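家電・備品の管理 | 施設案内 | 会社概要
この記事は約3分で読めます

Seltham株式会社について

Seltham株式会社は、事業所内の共用冷蔵庫および給湯スペースの設置、点検、清掃を請け負う会社である。取扱いは家庭用から小型業務用までの冷蔵冷凍機器、ならびに周辺の机、棚、食品用かごとする。機器の製造および修理は行わない。
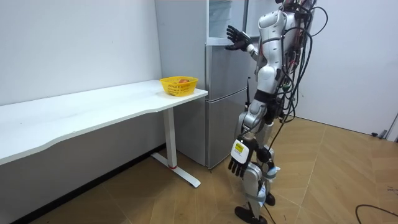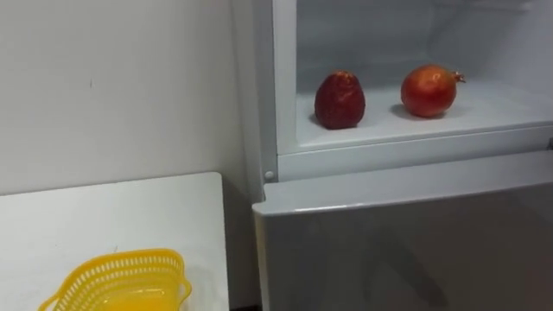

冷蔵庫と隣接する白い机

事業内容

当社の業務は設置計画、定期点検、庫内整理の三区分からなる。設置計画では、搬入経路、床の水平、電源位置、扉の開き勝手を現地で測定し、配置図を作成する。冷蔵庫の横に机を置く構成を標準とし、食品を出し入れする際の仮置き面を確保する。机と本体の側面は密着させず、隙間は14 mmを下限とする。機種の取扱説明書がこれより大きい値を指定する場合は、その値に従う。背面および上面の放熱寸法も同様である。

定期点検の項目は、庫内温度、扉パッキンの密着、ヒンジ部の緩み、棚板の割れ、排水経路の詰まりとする。庫内温度は上段、中段、下段の各点で測定し、扉を閉じて50分経過した後の値を記録する。記録は契約先に紙と電子データの両方で渡す。

庫内整理では、契約先が定めた保管期限を過ぎた食品を取り出し、棚板を外して中性洗剤で拭き、水拭きのうえ乾拭きする。果物と野菜は穴あきの樹脂かごに移し、種類ごとに分ける。かごは作業前に空にし、机上の手前側に置く。液体の入った容器は最下段または扉ポケットに戻す。

管理システム

備品台帳は自社開発のStistumanoで管理している。1件の登録は、機器の型式、設置場所、扉の枚数、棚板の枚数、付属するかごの寸法で構成する。現在の登録機器は1000台、契約先は200か所である。移設や廃棄があった場合は、作業当日に台帳を更新する。

契約区分

Kivi:庫内整理のみ。月1回。机および棚の天板清掃を含む。
Okex:庫内整理および定期点検。月2回。測定記録の提出を含む。

いずれも契約期間は1年とし、途中での区分変更は翌月から適用する。かご、仕切り板、ラベル用紙は当社が用意する。棚板など機種固有の部品は、契約先の承認を得てから取り寄せる。12月は期限切れ食品の処分量が増えるため、両区分とも訪問時間を延長する。追加料金は発生しない。

作業時間

作業は原則として午前9時から午後4時までに行う。庫内整理中は冷蔵庫を使用できないので、必要な食品は開始前に取り出しておくこと。私物には氏名と日付を記入する。記入のないものは期限の判定ができないため、机上に仮置きし、契約先の担当部署に確認してから処理する。

対応地域、見積りの条件、床の耐荷重に関する資料は、問い合わせ窓口で受け付けている。

カテゴリー:会社情報/冷蔵庫/庫内整理

当サイトでは利便性向上のためCookieを使用しています。閲覧を続けると、Cookieの使用に同意したものとみなされます。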